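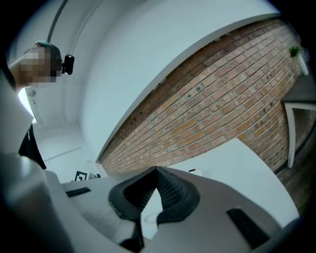

Equipment > Hand-held grippers > Pre-purchase inspection

August 28, 2019
By Kyrylo Tkachuk

Unit inspected: one hand-held gripper, on loan from Flemonano. We are deciding whether to order 6 for the Trostley site in the November budget round. Checked at the bench with Bongani Radebe holding the tool. Marks are OK, FIX or ASK.

1. Fingers meet at the tip when closed: OK
Checked by eye and with a strip of paper. The paper was held firmly at the tip and less firmly lower down. Cliretti say this is normal for soft fingers.

2. Inner gripping surfaces clean, raised pattern not worn: OK
The small bumps trap dust. Add a wipe-down to the weekly sheet. Do not use solvent until we have the supplier's answer in writing.

3. Outer rims free of splits: OK
Bend each finger by hand and look again. A split rim means a new finger, it cannot be glued.

4. Finger replacement cost known: ASK
The quote gives a price per pair but no delivery time. Flemonano rate a pair at 2,000 closes. If that is right we need spares in the first order. Bongani thinks we will get more out of them with light parts. I would still budget on the lower figure.

5. Shell free of cracks and sharp edges: OK

6. Screws tight: FIX
Two loose on arrival. Tightened here. Check again after the first day's use.

7. Weight acceptable for a full session: ASK
Bongani's wrist was tired after 13 minutes without a rest. Either we plan for shorter turns or we buy a support strap. Strand sell one but it is not in the quote.

8. Trigger returns freely: OK
A bit stiff for smaller hands. Have at least two other people try it before we sign.

9. Table suitable: OK
The white top is fine for this work. Trostley has steel benches, which may give glare, so allow for table covers there.

10. Walkway clear on both sides of the table: FIX
Bags had been left by the door. Moved.

11. Storage case supplied: FIX
None came with the loan unit. It must be listed on the order as a separate line or we will not get it.

12. Price within limit: ASK
1,732 per unit as quoted, before spares, cases and straps. The limit was set on the bare tool only. Bongani to ask for a revised total with one spare pair of fingers for each unit.

Result: pass for continued trial use. Not yet cleared for purchase. Items 4, 7, 11 and 12 to be closed first, and item 6 looked at again before the loan unit goes back.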